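**To:** plunenico-users
**From:** Elie Obeidat
**Date:** Jan 15, 2018
**Subject:** Re: [plunenico-users] Draft bench rules, section 3 (handling over and into containers)

Dear all, and Karim especially,

Thank you for going through the draft so patiently, and sorry for my slow answer. I wanted to read your comments properly with a cup of tea and not between two meetings.

Karim Azar wrote:

> I'm happy with sections 1 and 2, but I stumble over section 3. It says the operator should "release the object in the container". Does that mean the fingers must be below the rim when they open, or is it enough to be above it? My students do both, and then we argue over whether the run should be accepted. Also, must the rest of the worktop be cleared first? Ours never is, and I would be sorry to see a rule that we all break by lunchtime.
>
> One last thing. Who decides when to press stop? The draft says "the responsible person", and in a small lab that could be anyone in the room.

These are very fair questions, and the first one had Aslı Ekinci and me talking for most of a train journey. We had both taken "in the container" as perfectly plain, and then found we meant different things by it! I have put two pictures from the play kitchen bench into this message, as I think it is easier to talk about the wording with a real pot to look at.
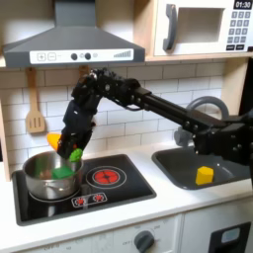 *Gripper over the rim of the pot, green piece still in the fingers.*

My feeling is that we should name two positions and let each lab say which one it uses. "Over" would mean the fingertips are above the rim and inside its outline as seen from the top. "In" would mean that at least part of the fingers is below the rim. Either can be good practice, but they don't carry the same risks. From over the rim a light piece may bounce out, and from inside it the fingers may catch the wall of the pot or disturb what is already lying there. So I would like the run sheet to have a box for it, filled in before the arm is switched on, please, and not afterwards from memory. (I have been guilty of that myself more than once.)

For "in" I would add a slower approach for the last 40 mm, and a short pause before the fingers open. Thomas Pellegrini has asked that the pause be written as a minimum and I agree with him.
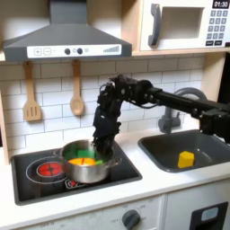
On clearing the worktop, I am with you, Karim. A rule that asks for a bare counter would be lovely on paper and quite useless on a kitchen bench. A yellow block standing in the sink does no harm at all provided it has been noted and the path of the arm has been planned with it there. What I would suggest is this wording:

> 3.4 Objects not used in the task may stay on the bench. They shall be listed on the run sheet, and shall not be moved by hand while the arm is powered.

The second half matters more to me than the first. It is terribly tempting to reach across and nudge something straight, and we all know it.

As for the stop button, "the responsible person" was my phrase and I am not proud of it. Let us say "the named operator", with the name written down for each session, and add that anybody present may press stop without asking and without having to justify it later. Nabil Zoubi had something very like this in the old Sorensen notes, and it served people well there.

If you could send me any changes to 3.4 in particular, I will put together a clean copy and post it to the list. I'd like to have section 3 settled by March, so that we can get on to cables, where I suspect we shall disagree a good deal more.

With warm wishes to everybody,

Elie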